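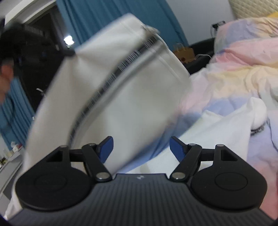
Bedding FAQ, Skendska Guest Rooms

Do I have to strip the bed when I leave?
No. Pull the covers back so we can see if you've left a sock in there. You have.

How often do you change the sheets?
Between every stay, and every Sunday for anyone staying longer. If you'd like it done sooner, leave the card on the pillow. On the floor it counts as litter.

Why won't my blanket fold flat?
Large ones need two people, one at each end, walking toward each other and agreeing on which way to turn. Couples may want to talk this over first.

Which end is the top?
The end with the wider hem. If you've slept the other way around for 3 nights, no harm done.

Can I use the spare bedding in the closet?
Yes, that's why it's in the closet. Please don't build with it.

I spilled coffee. What now?
Cold water, then tell the front desk. Flipping the blanket over is a method we're familiar with.

Can I buy the pillows?
We get asked a lot. They're $16 each at the desk. The ones on your bed are not a free sample.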